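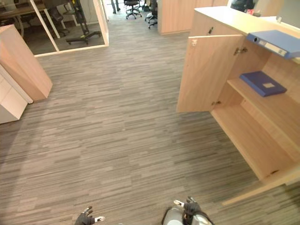 Binder and open cabinet on the second-floor corridor, Coswood office.

July 15, 2020
By Natnael Hailu

How to set up a file-handling demo for visitors

We show the Bilyk robot to visitors in the Coswood office, on the same carpet where people walk to their desks. The task is short. The robot opens a cabinet door, and a ring binder is moved between the shelf and the cabinet top. These are the steps we use now. They assume you have a two-handed robot that is already calibrated and an operator who has run it before.

1. Pick the cabinet

Use a low cabinet with a hinged door and a shelf at a height both grippers can reach. Check that the door swings fully open and stays there. If it drifts shut, tighten the hinge screws the day before. Take the key out of the lock and put it somewhere you will remember. We lost 7 minutes of a visit in the Steten building looking for one.

2. Set out the files

Lay one binder flat on the shelf with the label up. Put a second file on top of the cabinet with the spine end sticking out over the edge, so the fingers have something to close on. Different shades help people at the back follow which file you are talking about. Clear the compartment under the shelf. Load the binders with paper, but not so much that the covers bow.

3. Mark the floor

Drive the robot to its starting position by hand and put tape on the carpet at the base. Striped carpet tile is no good for judging distance by eye, so measure from the cabinet front. Make a second line for visitors, well outside the reach of both arms with the door open. Ask the people in the nearest office to use the other exit during the run.

4. Do a dry run

Start with the arms raised and the cabinet door closed. Run the sequence five times without stopping. Watch the cable along the wrist when the hand turns. If it touches the door, move the base back a little and start the count again. Warrick Prendergast does our dry runs and writes down the battery level at the end of each one.

5. Run the visit

Say what the robot is going to do before it moves. Name the person holding the stop button and have them raise a hand. Then run the task once at slow speed with no talking. People ask better questions after they have seen it through.

On the second run, let a visitor choose where the binder goes. Shelf or cabinet top both work. We don't offer the lower compartment yet. The Nirau software plans the reach, but the elbow comes too close to the open door.

If a grasp fails, stop, say so, and reset the file by hand. Do not let the operator try again and again while the group waits.

6. Close down

Park the arms, power off, and pull up the tape. Close the cabinet. Copy the log before anyone unplugs the base. Our log had 1,388 entries at the end of the last visit, and 1,020 of those were routine position checks, so filter them out before you look for faults.

The next open day is in September. Send changes to this page to Natnael before then.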